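Bagging the bin, by hand

16 Jun 2018

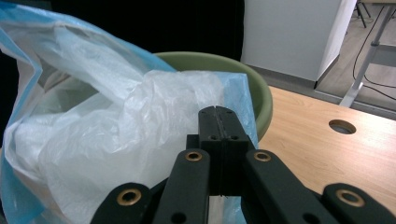
I have been recording demonstrations for the trash task with the hand-held gripper, and I want to write down what I know so far before I forget it. The task is short to say. Pick up a plastic bag, get it into the bin, fold it over the rim, let go. The gripper is two fingers on a set of linkages, and you hold it yourself and do the job the way you want the robot to do it later. The bin is the round green one with the thick rim, and the thickness of that rim matters more than I thought it would. A thin rim takes the edge of a bag easily. On a thick one the plastic has to travel out, over and down, and if you let go too early it slides back in. The bag is the white and light blue kind, thin enough to see through in places, and it bunches up in the middle and covers the opening when I want it lying against the sides.

I started in December with the remote control setup, which was Tahmineh Shojaei's work and which she still prefers. You sit at a desk with a controller and watch the arm on a monitor. For blocks and cups it was fine. For the bag it was slow. I could not tell from the screen if the fingers had one layer of film or two, and I would find out only when I moved and the wrong part came along. My best remote run took 66 seconds and I was tired after it. By hand I can do the same thing in a fraction of that, and I can do it again right away.

Tahmineh's argument is that remote runs are things the arm has already done, so you know it can do them. With the hand-held tool you can make a move no arm could follow. She is right about this. I looked back over my first batch and there were several where I flicked my wrist to shake the bag open. It works very well. The arm in Grikthorpe can't do it, and I had to throw those runs out.

So I made some rules for myself and taped them to the wall.

Close the fingers all the way before going near the bag, and open them only when the tips are where they need to be.

No flicking.

Keep the other hand in your pocket. I broke this one constantly in the first week. You see the bag slipping and your left hand goes out to catch it.

If the bag falls in, don't stop the recording. Go in and get it, pull the edge back up and carry on. I used to cut these and start over. Shirin Mazandarani asked me to keep them. Her point was that the arm will drop the bag too, and it needs to have seen someone recover from that.

Change where the bin stands. I had left it next to the same table for two whole sessions.

The target is 2000 runs, a number that came from the people at Dankwa who are doing the training. On a good afternoon I do 44 that I would keep. I don't mind the work. I put the radio on in the other room, and after a while my hand knows where to go. The trouble is that I also get too good at it, and the runs start to look the same. When I notice that, I crumple the bag up more than I need to, or drop it in from a different side, and start from there.

The gripping itself took some learning. If you come straight down on the film the fingers push it away from you. I come in from the side now, low, and look for a fold that is standing up. A fold gives the fingers something to close on. Flat plastic is hopeless. The colored parts are easier for me to see against the white, so I was grabbing blue nearly every time without knowing it, until Shirin watched a stretch of the recordings and asked why. I now try to take whatever part is closest.

Susutar is the name of the software we use for sorting the recordings. It lets you mark the moment of each grasp, and it has a habit of marking one when the fingers only touch each other. I have been fixing these by hand in the evenings. Uleck was supposed to replace it but I have not seen a version that runs.

The first test on the arm was last week. It got the bag over the rim on 6 tries, all with the bin close in, and on the rest it held a good fold and then pulled it past the edge and down the outside. I think it is letting go late because I let go late. I've gone back to my own runs to check, and I do wait at the rim, with my fingers squeezed on the handle, making sure. I'm going to record the next batch with a shorter wait and send those to Dankwa separately.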